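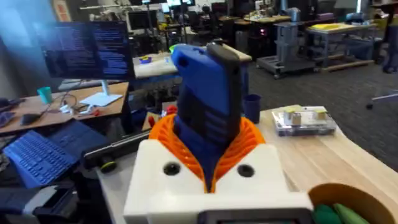
Alexiou Robotics Users Board
Incidents and Safety
Thread: Fingers open on protective stop while holding an object (Padinberg, tabletop cell)

lpappas_padinberg
Posted Tuesday, 9:40 a.m.

This notice is posted for the information of all groups operating the flexible-finger gripper with the Soston controller.

During tabletop pick-and-place work at Padinberg, the arm entered a protective stop while holding an object upright over the table. The expected behavior in that state is that the arm halts and the fingers keep their last commanded position. The arm halted correctly. The fingers opened about one second later and the object fell onto the table. There was no injury. One operator had started to reach toward the gripper, as our present procedure permits once the arm has stopped.

We have since reviewed the logs for February. Over 200 protective stops were recorded, and in 14 of them the fingers moved after the arm had come to rest. The operator had not noticed most of these, as the gripper was empty at the time.

Until the cause is established, this cell is restricted to light objects, and hands are to remain outside the work area until gripper power has been switched off at the supply. We would be grateful for reports from other sites.

Loukia Pappas
Padinberg

bench_four
Posted Tuesday, 10:15 a.m.

Could you state which driver is in use? We run the same fingers under the Nidex driver and have not observed this. Our installation has a separate gripper supply, which may be relevant.

lpappas_padinberg
Posted Tuesday, 10:32 a.m.

The Nidex driver, current release, with default settings. The gripper is powered through the tool connector at the wrist. We do not have a separate supply.

d_rallis
Posted Tuesday, 11:05 a.m.

I would ask that the logs be examined for a reconnect message following each stop. On our system the tool connector loses voltage briefly when the controller changes state. The gripper restarts, the driver reconnects, and the driver then sends its startup routine. The startup routine includes a full open. The driver has no knowledge that anything was being held.

If that is what has occurred at Padinberg, the fault lies in the driver settings and the gripper itself is sound. The setting is called "home on connect" and it is enabled by default.

Despina Rallis

kestrel_ops
Posted Tuesday, 11:48 a.m.

I must disagree with the description of this as a settings matter. A device which moves by itself after a stop has been issued is a safety matter regardless of which file the value is kept in. Operators are trained that a stopped robot is a still robot. I would also question a procedure that allows reaching in after a protective stop at all. Ours requires an emergency stop first.

d_rallis
Posted Tuesday, 12:10 p.m.

I do not dispute the classification. My point concerned where the repair should be made. I would add that an emergency stop would not necessarily have helped. On our controller it leaves the tool connector live, and the fingers can still be commanded. Each site should test this with its own equipment before relying on it.

kestrel_ops
Posted Tuesday, 12:26 p.m.

That is a fair correction. We had assumed the connector was dead after an emergency stop and will check it this afternoon.

lpappas_padinberg
Posted Tuesday, 3:50 p.m.

The logs have been examined. All 14 cases show a gripper reconnect directly before the movement. In nine of them the reconnect came within a second of the stop. The remaining five are slower and I cannot yet account for the difference.

With "home on connect" disabled we have triggered 50 protective stops with a soft test object in the grip. The fingers did not move in any of them. I do not regard this as sufficient to lift the restriction, given how seldom the fault appeared before the change.

bench_four
Posted Tuesday, 4:12 p.m.

Please note that with the setting disabled, the first command after a power cycle must be an open or a close given by hand. Otherwise the reported finger position may be wrong. We learned this when a script closed on an object it believed was not there.

kestrel_ops
Posted Tuesday, 4:45 p.m.

Tested here. The connector stays live after an emergency stop – our written procedure was wrong and has been withdrawn. A switch on the gripper supply line is being fitted.

lpappas_padinberg
Posted Tuesday, 5:05 p.m.

Thank you. The startup note from bench_four has been added to our cell checklist. The restriction at Padinberg remains in force. The logs for the five slower cases have been sent to Despina Rallis, and I will post again in this thread when they have been read.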